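Skendeck Table Robotics Club
Frequently Asked Questions

Who can join?

Any student enrolled at Brullgate, in any major. You don't need to have taken a robotics course. Students from the partner program at Nedus can join too, but they need a building pass before their first session.

Do I need to know how to program?

No. Some basic Python helps by the second month. New members start on table setup and arm operation, and most pick up the code by reading the logs from their own runs.

What does it cost?

Dues are 32 dollars a semester. That covers tape, paper, props and bread. It does not cover travel to the Väisänen Cup.

What is the Väisänen Cup?

It's the competition we enter each May. Teams get a list of kitchen and table tasks ahead of time and have to show their arm doing them under a judge's eye. Each team gets 5 attempts per task, and the best one counts. Dropped items cost points. Touching the arm by hand during an attempt ends that attempt.

When do you meet?

The lab is open to members from 4 p.m. to 8 p.m. during the semester. You sign up for table time on the sheet by the door. If you're more than 15 minutes late, the next team on the sheet can take your slot.

How many runs does a team do before the competition?

Our target is 500 logged runs per task. Last year's sandwich team passed 2,000 across all of their tasks, but they started in the fall. A run counts as logged only if the notes are filled in – start layout, result, and what went wrong if something did.

Can I use my own laptop?

Yes, for writing code and looking at logs. The arm itself is run only from the lab computer. Please don't install updates on that computer without asking.

How is the table set up for the sandwich task?
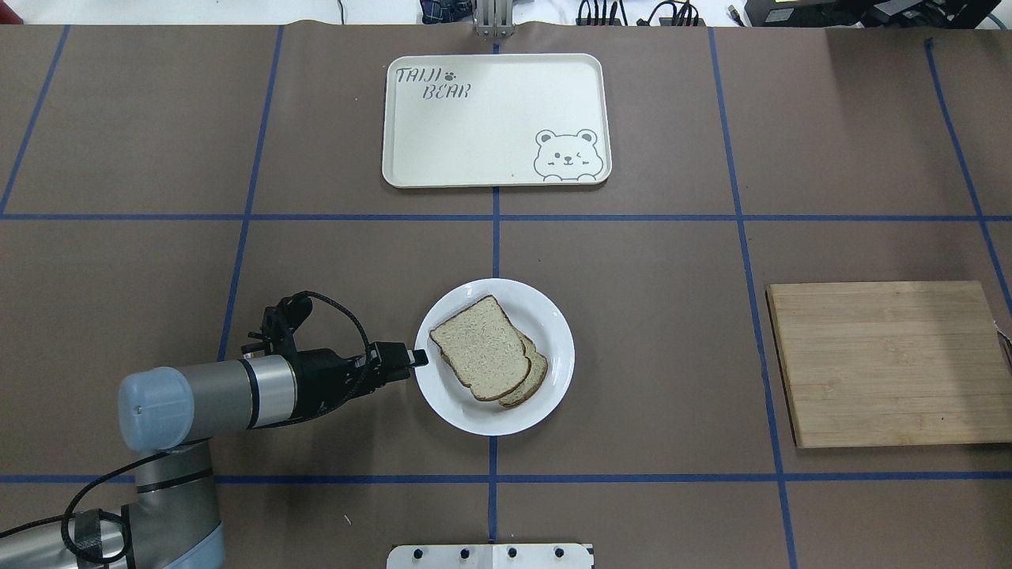

The sandwich task starts from a layout card, and every object has to be in its place on the card before the arm moves. We use the tape lines to do this. The plate with the two slices of bread goes on the center line, the bear tray goes above it, and the cutting board goes on the right. Check the bread before each run, including how the top slice sits on the lower one, and write it down if it differs from the card. If a tape line has lifted or moved, fix it before you log anything.

Do you use real bread?

Yes. Foam slices don't bend or crumble the same way, and the competition uses real bread. Throw out any slice that has torn. Don't eat the practice bread.

What happens if I break something?

Press the stop button, leave everything where it is and tell whoever is leading the session. Worn fingertips are normal and we keep spares. Members aren't charged for accidents, but you can lose table time for running the arm alone – there must always be two people in the lab when it's powered.

Can I get course credit?

Sometimes. The independent study form works for this, but you need a faculty sponsor and a short written report at the end. Ask before the add deadline.

How do I sign up?

Come by during open hours and fill out the member form. Safety training takes one session, and you can book table time once it's done.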